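## 4. Setting Up the Tolluvix Citrus Press

Read this section before first use. Wash the cone, strainer and juice cup in warm, soapy water and let them air dry. Do not put the motor base in water.

1. Place the base on a flat, dry counter, away from the sink.
2. Press the feet down until the base no longer slides.
3. Set the juice cup on the base and turn it clockwise until it clicks.
4. Drop in the strainer, then push the cone onto the shaft.

**Note:** The large cone fits oranges and grapefruit. Use the small cone for lemons and limes.

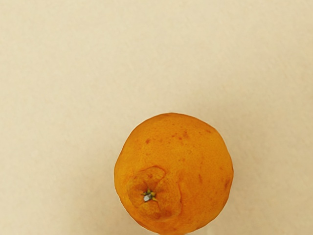
Fruit straight from the refrigerator gives less juice. Leave it out for 2 hours, then roll it under your palm before cutting it in half across the middle.

5. Plug in the cord. The motor stays off until you press on the cone.
6. Hold the fruit half cut side down and press gently. Release after 2 seconds if the cone stops turning.

**Caution:** Unplug the press before removing the cone. Keep long sleeves and loose hair clear of the shaft.

Wipe up any juice on the counter when you finish, as it can mark unsealed surfaces.

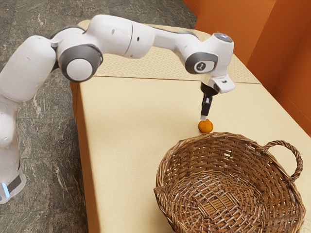
### 4.1 Clearing the Strainer

Empty the pulp after every 2 cups of juice. Replacement strainers are sold by Wurkport under the Tolluvix name.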